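2 min read

Renters Weigh a Longer Lease

With borrowing costs low and houses still expensive, many tenants in Cundgate are staying put. Landlords have noticed, and some now offer 14 months for the price of a slightly shorter term.

Koneck, which manages apartments on the east side, began the longer leases in July. Tenants who sign get the last 2 weeks free. Gosling, a smaller landlord, gives a $2,000 credit instead, spread over the term.

The credit looks better on paper, but it disappears if the tenant moves out early. Renters saving for a down payment should read the exit clause first. A house can come up at any time, and a broken lease can eat the savings.

Flurkisus, a local listing site, shows both offers next to the regular rent. Check what the rent goes back to at renewal.

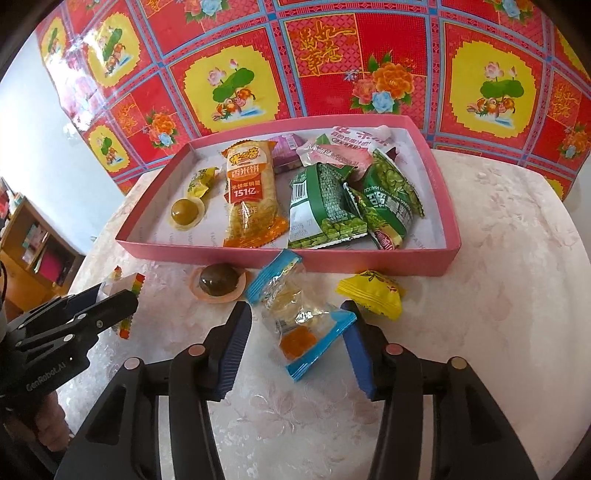

Before You Sign

Ask for the full cost in writing, including parking and trash fees. Find out how much notice is required and whether subletting is allowed.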